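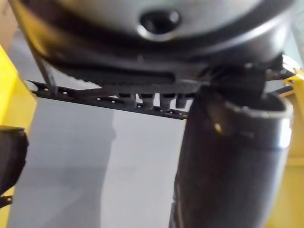

Figure 7.1 Rounded grey housing with a perforated black bar beneath it.

Chapter 7
Who Signs, and Who Has to Live With It

I came to treaties by the back door. I was a junior note-taker at the talks between Drolta and Kosero, two districts on either side of a river border, and my job was to write down who had agreed to what. I thought it would be easy. They had been arguing over one bridge, the Butorgate crossing, for longer than I had been alive, and now both capitals wanted it settled before December. How many ways can you agree about a bridge?

Quite a few, as I found out! The text that was finally signed on 9th April ran to 35 pages, with annexes on opening hours, customs checks, farm traffic, school buses and who pays for the grit in winter. I still have my copy, covered in pencil (and a fair bit of coffee).

I'll keep coming back to Butorgate in this chapter, as it is small enough to hold in your head. The big agreements you read about in the news work in much the same way, only with more people in the room and better biscuits.

Let's start with some words. An agreement is signed when somebody with the power to do so puts their name to it. It is ratified when the state says, through its own parliament or whatever body its laws name, that it will be bound. It enters into force on the date the text gives, or when the last ratification arrives. Students mix these up all the time and so do journalists, and I mixed them up myself in front of an ambassador, who was very kind about it.

7.1 The gap between signing and doing

At the time of signing, 1,435 people held a permit to cross at Butorgate for work. Every one of them wanted to know the same thing: can I use the new lane tomorrow? The answer was no. Kosero's side ratified quickly, Drolta's side sent the text back to a committee, and for months the bridge had a signed agreement and the old queue. 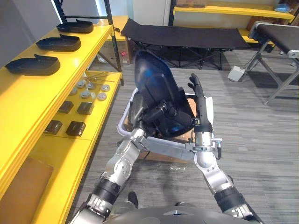

So what could the two sides do in the meantime? They had more room than you might think. Under the usual rules, a state that has signed but not yet ratified should avoid doing anything that would wreck the purpose of the deal. It needn't open the lane, but it shouldn't dig up the road either. Some texts go further and allow provisional application, where parts of the agreement run early by consent. Ours did this for the school buses, and I remember how pleased everyone was with that one paragraph.

7.2 Keeping an eye on each other

Then comes the bit I like best, which is monitoring. The parties at Butorgate set up a joint group that met in the Stöckli, a guest house with a long upstairs dining room, and went through the promises line by line. The first report listed almost 200 complaints from residents. Most were about waiting times, plenty were about signs, and one very long letter was about geese.

Look out for three questions as you read the report in Section 7.3. Who collects the facts? Who gets to see them? And what happens if a promise is broken? A lorry limit of 600 a day sounds firm until you ask whose officer is at the barrier, and whether the other side accepts that officer's figures. We spent two whole meetings on that, and the wording we ended up with is printed in full at the start of the next section.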